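なりすまし公式アカウントの見分け方、もう限界では?
掲示板トップ > ネットサービス > SNS運営・認証

1 投稿者:yodogawa_nuki 2024年6月13日
Landegの「Kullport市役所 防災課」を名乗るアカウント、先ほど凍結されました。フォロワーには市議会の公式まで入っていたそうです。本物の防災課はそもそもLandegをやっていません。存在しない課のほうが返信が早くて丁寧だった、というのがなんとも。
皆さんは公式かどうか、何を見て判断してますか。

2 投稿者:半熟モデム
登録日を見る。古ければ信用する。以上。

3 投稿者:kasa_wasure
>>2
それが一番危ないです。今回の偽物は9年前に作られた垢で、元は釣果報告をしていた個人のもの。名前とアイコンを替えただけ。過去の投稿を消し忘れていて、避難所案内の下のほうにアジの写真が残っていました。

4 投稿者:半熟モデム
アジは見た。市の水産振興かと思ってた。

5 投稿者:tofu_no_kado
認証マークを有料にした時点でこうなるのは見えてたでしょ。1月の改定で審査が「電話番号の確認」だけになって、番号さえあれば市役所にも大臣にもなれる。運営が悪い。

6 投稿者:Maltstead移住組
運営だけのせいにするのはどうかと思う。役所側も自分のサイトに公式アカウントの一覧を載せていないところが多すぎる。うちはMaltsteadからSkosovに移ってきたけど、Skosovの一覧はPDFで、しかも紙をスキャンしたやつ。URLが途中で改行されていて押せない。

7 投稿者:tofu_no_kado
>>6
被害者に落ち度を探すの、やめませんか。

8 投稿者:Maltstead移住組
>>7
落ち度というか、仕事の話をしてます。一覧があれば照合は一瞬で終わる。

9 投稿者:yodogawa_nuki
まあまあ。私が引っかかったのは文体です。「ご確認いただけますと幸いに存じます」と書いてあって、いかにも役所だなと。偽物のほうが研究熱心。

10 投稿者:kasa_wasure
文体で見分けるのはもう無理ですね。私は次の順で見てます。
・役所のサイトからたどれるか(SNS側のリンクは信用しない)
・ユーザー名の綴り。今回はkullportのlが3つあった
・フォロー先。市役所が懸賞垢を113件フォローしているのは変

11 投稿者:半熟モデム
lが3つは老眼には無理だろ。フォント次第では棒の行列にしか見えん。

12 投稿者:inaka_no_router
凍結が遅いのも問題。自分は4回通報して、4回とも「規約違反は確認できませんでした」と返ってきた。5回目を書こうとしたら凍結されてた。手柄を取り損ねた気分。

13 投稿者:tofu_no_kado
>>12
ニュースになってから動くんですよ、あそこは。利用者の通報は目安箱の底に落ちるだけ。

14 投稿者:Maltstead移住組
そこは同意する。ただ、早く消せと言いすぎると、今度は本物が消される。Skosovの図書館の公式が「なりすましの疑い」で40日止まったのを覚えてる人いる? 利用者は休館だと思って来なくなった。

15 投稿者:yodogawa_nuki
ありましたね。再開後の最初の投稿が「本物です」だけで、余計に怪しかった。

16 投稿者:kasa_wasure
本物ほど証明が下手という法則。
逆画像検索も試しましたが、アイコンは市章をそのまま使っていたので何の手がかりにもならず。普通の個人垢を装うタイプなら、写真の使い回しで割れることもあるんですけどね。

17 投稿者:inaka_no_router
自分のアイコンで逆検索を試したら、一件も出てこなかった。無名にも程がある。

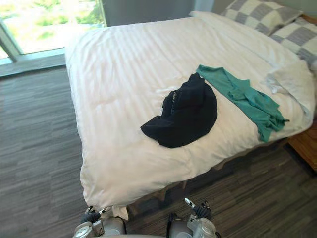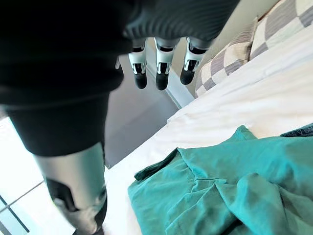
ベッドの黒いキャップと、三本指のロボットハンド

18 投稿者:半熟モデム
>>17
検索に出ないなら、パクられてもいないってことだ。喜んどけ。

19 投稿者:tofu_no_kado
話を戻しますが、Landegに問い合わせたら「認証マークは本人であることを保証するものではありません」だそうです。じゃあ何のマークなんだ。

20 投稿者:Maltstead移住組
>>19
支払いが済んだマーク。

21 投稿者:yodogawa_nuki
市のサイトに注意喚起が出ました。「公式アカウントにご注意ください」という見出しです。「偽の」が抜けてます。

22 投稿者:kasa_wasure
問い合わせフォームから指摘しておきました。返事はまだありません。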